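今年のセーター、やっと身頃まで来たので忘れないうちにだらだら書いておきます。編み物の話しかしないよ〜

編んでるのはClemsteadっていう丸ヨークのセーター。デザイナーはVerena Zürcherさん。肩の落ち方がきれいで、完成写真を見た瞬間にパターン買ってました(積んでるパターンのことは聞かないでください)

糸はHauserのウールで、色は生成り。ほんとは深緑がほしかったんだけど売り切れてて、入荷を待ってたら冬が終わりそうだったので生成りで妥協。でも巻いてみたらこの生成りがすごく良い!ちょっとだけ羊っぽい匂いがするのも好き。

わたしのサイズの必要糸量が1,692m。数字で見るとぎょっとする。輪っかの針でくるくる編んでるだけなのに、そんな長さを手で送ってるのかと思うと肩も凝るわけです。
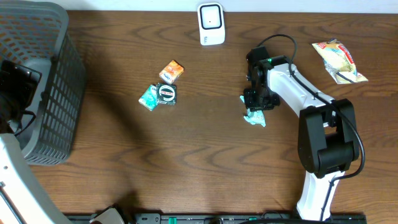
で、編み始める前のスワッチ問題。毎回「今回はいいか」って思うんだけど、前のカーディガンで袖が膝まで届きそうになった人間なので、今回はちゃんと編みました。水通しもした。えらい。

編んだ直後はゲージぴったりだったのに、水通ししたら横にふわっと広がって目数が合わなくなった。針を一段階細くしてもう一枚編んだら、今度は乾いてからぴったり。やっててよかった……

ヨークは首から下に向かって編むタイプ。増し目の位置が段ごとに変わるので、マーカーをつけまくってます。色を決めておかないと絶対わからなくなる。段の始まりだけ黄色、あとは全部青。

引き返し編みは英語の説明を読んでも最初ちんぷんかんぷんで、夜中にひとりで声に出して読んでた。「ターンして、すべらせて、引っぱる」。呪文です。引っぱるのが足りないとあとで穴があくので、思ってるよりぎゅっと引っぱるのがコツ。

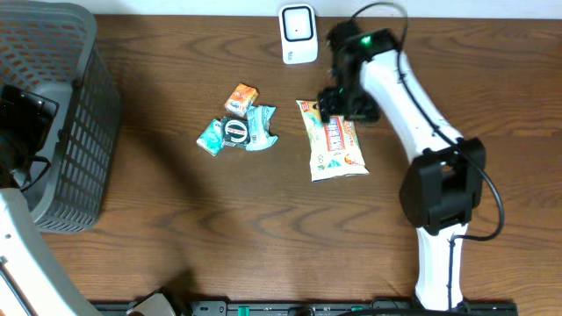

木目のテーブルと白いアーム。先のほうで緑のランプが光ってる。

で、事件です。袖を分けて身頃に入って、機嫌よく編んでたら、左右で増し目の数が違うことに気づいた。ヨークのわりと上のほうで一回飛ばしてた。

見なかったことにする案も真剣に検討しました。着たらわからないよね?って。でも鏡の前で当ててみたら、わかる。わたしにだけ、すごくわかる。

というわけで30段ほどきました!!ほどくのは一瞬。あんなに夜更かししたのに、お茶が冷める前に毛糸玉に戻っていった。

ほどく前に、間違えた段の下に細い糸を通しておいたのは正解だったと思う。命綱っていうやつ。目が逃げないし、どこで止めればいいか見えるから気持ちに余裕が出る。糸はつるっとした綿の、毛糸と全然違う色のやつがおすすめ。

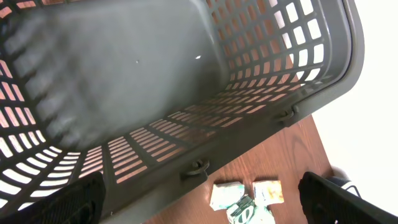 ほどいた糸はそのまま編み直しても大丈夫ですか?

すぐ編むならそのままでいけます。うちのはほどいたその日に編み直して、水通ししたら目もそろうはずと思ってそのまま。長く編み地のままだった糸はラーメンみたいにちりちりなので、かせに巻いてぬるま湯につけて、陰干ししてからのほうが編みやすいです。

あ、道具の話もしておく。今使ってる針はBavumの付け替え式で、つなぎ目に糸が引っかからないのがありがたい。コードがちょっと硬いけど、お湯に少しつけたら素直になった。

段数はPondumっていう編み物アプリで数えてます。画面をぽんと押すだけ。ただ、押したかどうかを忘れる人間には向いてない(わたしです)。結局紙にも正の字を書いてて、二重帳簿になってる。

糸の残りを量ったら、使ったのがちょうど846m。半分!!きりが良すぎて思わず家族に報告したら「ふーん」で終わった。この感動、編む人にしか伝わらないのかな。

半分使ってまだ身頃の途中なので、残りで裾と袖が足りるのかちょっとどきどきしてる。袖って細いくせに意外と糸を食うんだよね……。足りなかったら丈を短くするか、袖口だけ別の色にするか。
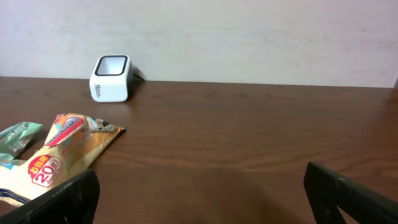 その別の色を、ずっと迷ってます。最初はからし色がいいと思ってたのに、手持ちの端糸と並べたら急に子ども服っぽくなって却下。こげ茶も当ててみたけど、生成りとの境目がぼんやりして、なんとなく寝ぼけた感じ。そしたら写真の奥にある小さい白い箱、上のふちだけ太く黒いでしょ。これだ!ってなりました。白っぽい本体に、口のところだけきゅっと黒。襟ぐりも袖口も裾もあの感じでいく。細いと線を引いたみたいになりそうだから、太めのゴム編みで。

問題は、襟がもう生成りで編み終わってること。トップダウンだから襟から編んじゃってるのよ。作り目のほうから拾い直して黒で編み足すか、いさぎよく切ってほどくか。切るのはこわいので、たぶん拾います。首が少し詰まるけど冬だし!

黒い糸は夜に編むと目がほんとに見えないので、手元のライトも新しくした。クリップ式で1,000円。安いのに明るくて、なんで今まで天井の電気だけでがんばってたんだろう。

あと黒と生成りを一緒に洗うのがこわいから、黒のほうだけ先に小さく編んで水につけてみるつもり。色が出たら別の黒を探します。スワッチ嫌いだったのに、今年はスワッチばっかり編んでる。

目標は10月のうちに着ること。と言いながら袖はまだ一目も編んでないし、片袖を編み終わったところで飽きる病気も持ってるので、今回は両方をちょっとずつ交互に進めます。毛糸玉が絡まったらまたここで叫びます。

Clemstead編んだことある人いたら、袖丈が表記どおりだったか教えてください〜。腕が短めなので、どこで減らし目をやめるか悩んでます。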